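Section 3. Weighing the sauce with the bottle and the cup

Please read this section before you fill the first portion. It explains how to place the scale, the cup and the squeeze bottle of the Doucette table set, and how to weigh one portion of mustard or other thick sauce. 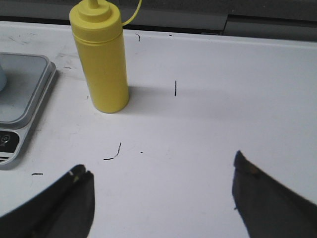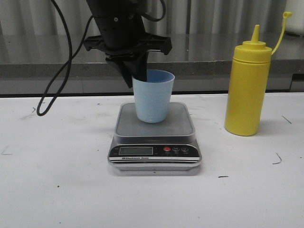 The kitchen scale on the white tabletop, in both views.

Can I weigh the sauce in a cup that is not from the set?
Any light cup can be used, if its bottom is flat and it stands fully on the platform. Weigh the empty cup first, because a heavy cup takes a part of the capacity of the scale.

3.1 Before you start

You need the scale, one cup, one squeeze bottle and a dry cloth. Take also a small plate, for putting the cap of the bottle when it is removed for filling.

1. Wipe the tabletop and let it dry.
2. Put the scale on a hard and level place. A tablecloth or a cutting board under the scale is not suitable.
3. Press down gently on each corner of the scale. If the scale rocks, move it to another place on the table.
4. Turn the scale so that you can read the display without bending over it.
5. Check that nothing is touching the platform from the side.

Note: If the scale was stored in a cold room, leave it in the kitchen for 2 hours before use. In our test kitchen in Brurthorpe we saw that the reading moves slowly up or down when the scale is still cold.

3.2 Filling the bottle

1. Unscrew the cap. Hold the bottle by the lower half while doing this, the upper half is soft and the sauce may come out.
2. Put in the sauce with a spoon or a funnel. Leave a space of 3 fingers under the opening.
3. Wipe the thread of the bottle. Old sauce on the thread is the usual cause of leaking.
4. Screw on the cap until it stops. Do not use a tool.
5. Turn the bottle over above the sink and squeeze it one time, to remove the air from the nozzle.

Caution: Do not fill the bottle with hot sauce. Wait until the sauce is at room temperature. Hot sauce makes pressure in the closed bottle and can splash when the nozzle is opened.

3.3 Setting the scale to zero

1. Switch on the scale with nothing on the platform.
2. Wait until the display shows zero and the number does not move any more.
3. Place the empty cup in the middle of the platform.
4. Press the tare button. The display returns to zero.

If the display shows nothing after switching on, see section 7, Batteries.

Note: The scale switches off by itself after a time of no use. When this happens the tare is lost, and you must repeat steps 1 to 4 with an empty cup. If the cup has already sauce in it, empty it and wash it, or use the weight of the cup which you wrote down before.

3.4 Weighing one portion

1. Hold the bottle over the cup with the nozzle down. The nozzle must not touch the rim.
2. Squeeze slowly. Stop a little before the wanted weight.
3. Wait until the number is steady, then add the rest in small drops.
4. Lift the bottle away to the side and put it down next to the scale, not on it.
5. Read the weight and write it on the portion card.
6. Remove the cup with two hands. Do not press on the platform.

If you made too much, take it out with a small spoon. Do not put it back into the bottle.

For more than 7 portions in one row, check the zero again in between. Fadwa Saber, who made the recipes in the back of this guide, does it after every change of sauce also, and we recommend the same.

3.5 Cleaning

1. Switch off the scale.
2. Wipe the platform and the buttons with a damp cloth, then with the dry one. Do not hold the scale under the tap.
3. Rinse the bottle with warm water, fill it half with water and a drop of dish soap, close it and shake.
4. Squeeze the soapy water out through the nozzle. Repeat with clean water.
5. Let the bottle and the cap dry separately, with the openings down.

Caution: Sauce with vinegar can leave a mark on metal parts when it stays overnight. Wipe it the same day.

Note: Some yellow sauces color a light cup. The color is harmless. Baking soda on a wet cloth helps against it, but rub softly.

Changes in this section: step 5 of 3.2 was added and the text of 3.3 corrected, 2/22/01, V. Barros. The drawing of the portion card has moved to the last page.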